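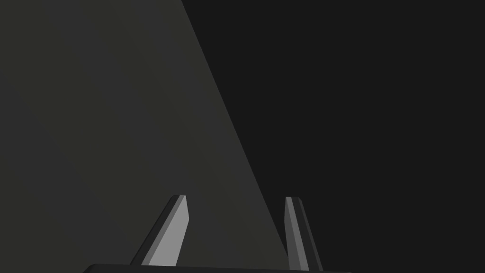 Wrist view in the Vallix simulator: both fingers of the gripper, open, with a plain grey surface behind.

Visit to Birkeo, Kestport: simulator and gripper kit

Birkeo holds an open afternoon each September at its Kestport site. I went with Dörte Stüber, who looks after our two assembly cells, to see the Vallix package before our trial licence is decided. Vallix is sold as a gripper, a wrist camera and a simulator in which both are modelled. We were mainly interested in the simulator.

Arrival and first talk

Visitors were signed in at the side entrance and taken upstairs in groups of 12. Ottó Balogh gave the opening talk, which ran to 40 minutes and covered the product range in more detail than most of the group needed. The useful part came at the end, when he set out what is in the basic licence: the gripper model, the wrist view, a blank work surface and a script interface. Part libraries and force plots are charged separately.

Simulator session

Na-rae Wi ran the session at the desks. Each pair had a workstation and a printed sheet of exercises. The wrist view opens by default, and it is sparse. Surfaces are flat shaded, the background is near black and the finger geometry is reduced to plain plates with bevelled tips. Dörte asked whether textures could be switched on. They can, in the full licence, at some cost in speed.

For our purpose the plain rendering is adequate. The inner faces of the fingers can be told apart from the outer sides by their shading, and the gap between them is easy to judge. Against the black background the darker side of the right finger is hard to make out, and I would want to be able to change the background colour. Na-rae Wi noted this and said the setting exists in the configuration file but has no menu entry yet.

The exercises were:
Open and close to a set width.
Approach a surface at a given angle and stop short of it.
Repeat the approach 100 times with small random offsets and export the log.

The third took us two attempts. The first run stopped with a units error: the sheet gave the offset in millimetres and the script expected metres. Once corrected, the batch finished while we were still reading the next page. The log is a plain text table with one line per approach. It opened in our own spreadsheet without changes.

Hardware bench

Downstairs, Béla Hajdu had a gripper on a fixed stand with the covers off. The fingers are held by two screws each and can be changed without removing the palm. He quotes around 2000 hours between services in clean conditions. No figure was offered for dusty work, and ours is dusty. The cable leaves the wrist on the same side as the camera plug – awkward if the arm has to work close to a wall.

We asked about making our own fingers. Bodnár, the machine shop that supplies the standard set, will cut to a customer drawing. The simulator accepts a replacement finger model, but the closing width has to be entered again by hand. Lilla Bognár from sales could not say whether the warranty covers fingers bought elsewhere and took my address.

Points still open

Price of the part library for a single seat.
Service interval in dust.
Background colour in the wrist view – is a menu entry planned for the next release?
Warranty on fingers from other suppliers.

Dörte would take the trial licence now and leave the hardware until the dust question is answered. I agree with that order. The exercise sheet and our exported log are in the shared folder, with the offset units corrected in pencil on page two.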